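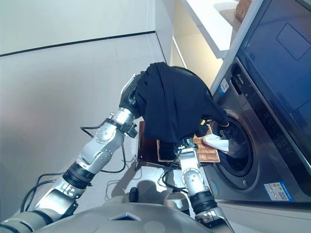 Dark load going in, with the woven tray on its stool in front of the door.

I have been meaning to write about laundry since March, when we moved the washer out of the hall closet and I had to rethink how I do the whole job. A few people asked in the comments what I ended up with, so I'll go through it, including the parts I would do differently.

The washer is a front loader in dark stainless steel. I bought it as a floor model for $489 from Hurard, the appliance outlet out past the highway, and it had one small scratch on the side that faces the wall now. Delivery was another trip and another week of waiting. I had used top loaders my whole life. The first thing I noticed about a front loader was how low the door is. You bend down, you feed in a shirt, a sleeve falls out, you bend down again. By the end of a dark load I had usually dropped a sock or two on the floor and stepped on one of them.

What fixed it was a stool. We had a dark brown wooden one with a reddish-brown shine that had been sitting in the bedroom holding magazines. I put it right in front of the washer and set a woven tray on top. The tray is the rectangular one with the diamond pattern and the darker border. I bought it at the Toston flea market to hold mail and never used it for mail. Now the clothes come out of the hamper and into the tray, and go from there into the drum. If a sleeve slips, it lands in the tray.

The tray does two other jobs. It shows me how much I'm washing, as one tray heaped up is close to a full load in this machine. It also makes me look at things before they go in. I check pockets there, close zippers, and turn black shirts inside out. I started turning them inside out last year after two good ones went gray across the front, and the newer ones have held up better so far.

One warning about woven trays: they snag. Mine had a few rough ends along the inside of the border, and it pulled a thread on a sweater the first week. I went over it with fine sandpaper and clipped what was left with nail scissors. Run an old pair of tights over the weave and you will find every bad spot in a minute. I also don't put anything wet in it. Wet clothes go in a plastic tub, which lives on top of the dryer.

For detergent I use the Kivi liquid for darks. It has almost no smell, and I use less than the cap says. I tried a powder before that and kept finding pale streaks on black cotton, mostly on the sweaters. That may have been me overfilling the drum. I haven't gone back to check.

My order for a dark load, if anyone wants it: jeans and other heavy things first, then sweaters, then shirts, then socks in a mesh bag. Cold water, the medium spin, and the shorter cycle unless something is really dirty. I leave enough space at the top of the drum to fit my hand in flat. I don't wash towels with any of this. They shed, and then I spend the evening with a lint roller.

Sweaters get fed in by the body with the arms last. If you start with an arm, it wraps around whatever is already in there and you get one long rope at the end of the cycle. A big loose shirt is the same. I bunch it up and put it in all together, then look around the rim to make sure there isn't a hem or a tag caught in the rubber. I have shut the door on a hem once. It left a crease that took two more washes to come out.

The floor in there is light gray, and I like it more than I expected to - you can see a dropped black sock from the doorway. It also shows lint, so I sweep after every second load.

Things I still need to sort out. The stool has to be moved to open the detergent drawer all the way, and I'd like felt pads for its feet. The shelf I ordered from Rirnance was too deep for the wall and went back. I am also looking for a second tray the same size, for lights, but the flea market is closed until spring and the ones I've found online are all round.

Next post will be the linen closet, once I've finished emptying it. Right now half of it is on the guest bed.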